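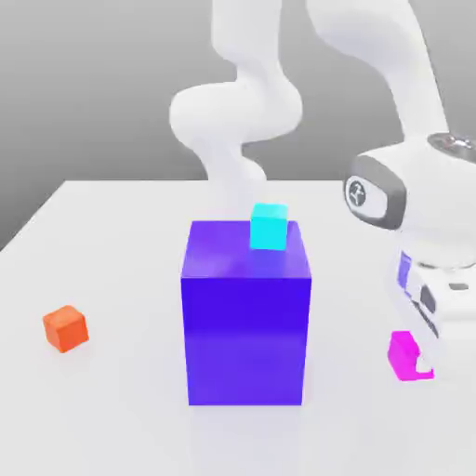

Can an arm that sorts blocks in simulation put away stock in a real shop yet?

Posted in Automation, Small Shop on 2025-03-31

I run a two-bench repair shop and spend the end of every day returning parts and hand tools to bins. There are 206 bins. Most items are small and rigid: bushings, sockets, cut spacers, blocks of bar stock. A few are not (belts, O-rings, bagged screws).

The render at the top is the kind of task I keep finding in papers and demo pages. One white arm, a flat table, small cubes in different colors, one of them sitting on a bigger purple box and the hand down near the magenta one. Published success rates on this sort of thing look high. My bench is not that clean, but a 16 mm spacer is not much harder in shape than a cube.

What I want to know:

Is the gap between this and bin return mostly a matter of tuning, or is a piece missing?

Does the same answer hold for house chores such as clearing a kitchen counter? My wife would like that one first.

Budget is limited. I can build fixtures and I can write basic code. I do not want to babysit the machine.

Grornevine

Depends on the part. For the rigid ones, the piece you are missing is mostly perception, then recovery from errors.

In simulation the program can read the exact position of each cube from the simulator. Some published policies use that directly and some work only from camera images. Check which before you compare success rates, as the two are not the same problem. A policy that is handed the coordinates has skipped the part that will take you the longest.

Cubes are also kind to a parallel gripper. Two flat, opposite faces, no preferred end, and they do not roll. A spacer lying on its side does roll, and a socket on a greasy bench may turn in the fingers as they close. A cube resting on top of a taller box does add something real, in that the arm has to keep its wrist and forearm clear of the box and must not drag the box on the way out. That carries over to bins with raised fronts.

What I would do in your shop:

Leave the belts, O-rings and bags out. Return those by hand.

Put the rest into a shallow tray with a matte, dark liner. Shiny parts on a shiny bench give poor depth readings.

Use one fixed camera over the tray and calibrate it to the arm base. Recheck the calibration weekly.

Sort into 18 coarse bins at first, by family. Going from the coarse bin to the final one by hand is quick.

Add a check after each grasp. Finger width is enough: if the gripper closes past the smallest part you handle, it missed. Allow 5 retries, then have it stop and signal.

With that setup the arm can run after closing, provided it is fenced and its speed is limited. It will be slower than you are. Whether that matters depends on what else you would do with the time.

I would not attempt all 206 bins in the first version. Reach alone will be a problem with one fixed arm, and a rail costs more than most people expect.

On the kitchen counter: no, in my opinion. A counter has glass, liquids, soft packaging and items that belong in a different place depending on the day. Picking up a mug is workable. Deciding whether the mug is finished with is a separate problem, and I have not seen it handled well outside a prepared demo.

Mekik

simulation is marketing. I bought a small arm in April last year to load a drill press and it spent more time parked than moving. get a kid to do the bins after school

Bilgin

I disagree with Mekik on simulation, though the drill press result does not surprise me. Machine loading needs tight placement and a low-cost arm often flexes too much for it. Dropping a spacer in an open bin has a wide tolerance, so the same arm could do one job and fail at the other.

Two additions to Grornevine's list. First, simulate your own tray before buying anything. Free simulators will load a model of most common arms, and an afternoon with plain boxes standing in for your bins will show which ones the arm cannot reach. Contact and friction will be wrong in the model. Reach and collisions will be close enough to plan from.

Second, look at the fingers. Stock pads are usually flat. For round parts, cut a shallow V in a pair of pads and the rolling problem mostly goes away. You can mill those yourself.

The answer on the kitchen stands. I would revisit it in a few years.

Tustoretti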